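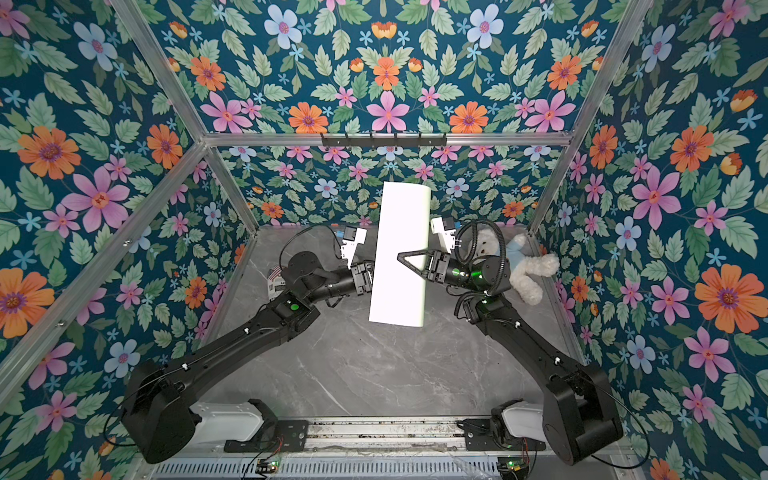
Two days in Skolevov before the ferry, worth eating in the old town?
Cúc Bạch
March 7, 2019
I'm going in May with my sister and we've got two nights there before we cross to Bikholm. Every place I find online looks like the same burger menu in four languages. Where do people who live there eat? We'd like to keep dinner under 20 euros each.
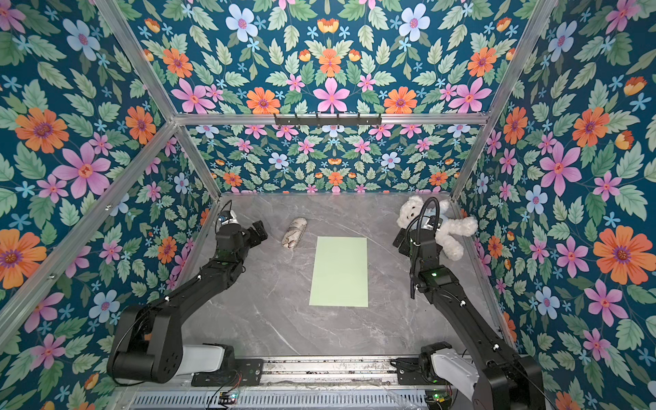 Oh, and she doesn't eat pork, so soup places make me a little nervous.

Szymon Wróbel
Skip the harbor and walk uphill 12 minutes to Ruangrit - tiny, cash only, great fish soup with no pork in it. Go before seven or you'll wait outside!

istasell_fan
the ferry food is fine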